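Equipment plan for the coming year

29 December 2020

The budget for the household tasks group at Illton has been signed off, and the larger part of it goes to hand-held grippers and what has to be bought with them. Hryhorii Lytvynenko drew up the list over the fall. Members who asked for the short version will find it in this item. The full sheet is on the shared drive under Purchasing.

We are not buying a second robot arm. The arm quote from Engelbrecht was fair, but it came with a service contract, a floor plate and a delivery date well past the end of the grant year. For the same money we can equip several people to record tasks by hand and still have something left for props and repairs. The arm comes up again when the next grant is written.

The order so far is two more pairs of grippers, a set of spare fingers for each pair, and replacement marker cubes. The fingers are the part that wears. We went through more of them than planned this year, mostly on bathroom and kitchen work where they rub against hard edges. Falatex has agreed to hold the price on finger sets until February if we order 90 at once. We had been buying them in small lots and paying shipping each time, so Hryhorii has put the whole quantity on one order.

Cables are a separate line for the first time. Last year they were charged to "miscellaneous" and the line ran out early. The new figure is $712 and covers cables, power strips, straps and floor tape. Please use it. If a cable is cracked or the connector feels loose, put it in the bin by the door and take a new one from the cabinet. Do not tape it and put it back on the hook.

Fixtures and props have $1,000 between them. We want real fixtures where we can get them, set up on the floor so that two people can work at the same time. Toilets, sinks and cabinet doors can often be had from building suppliers as returns or display pieces, and they do not need to be plumbed in for our purposes. Check that lids and seats open and close before you agree to take anything. Jultel will deliver heavy items to the ground floor only, so plan for a cart and a second person at this end.

Small props such as cloths, bottles and packaging should come out of the same line, but please look in the storage boxes before buying. There is a good deal in there already. Receipts under $44 can be handed in together at the end of the month. Anything over that needs an email to Hryhorii first, with the supplier and the price.

Two things were left off. One is a padded floor for the main work area, which several people asked for. The quotes varied too much to compare, and we still have to decide whether chairs and stands would sit level on it. The other is a wireless version of the grippers. It would clear the cables off the floor, but we would have to replace the pairs we already own, and the recording setup would need work as well.

Requests for changes can go to Hryhorii until the order is placed. After that, additions will wait for the midyear review.

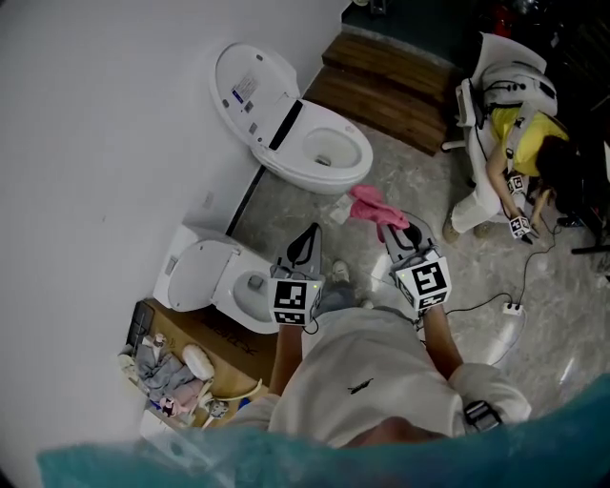
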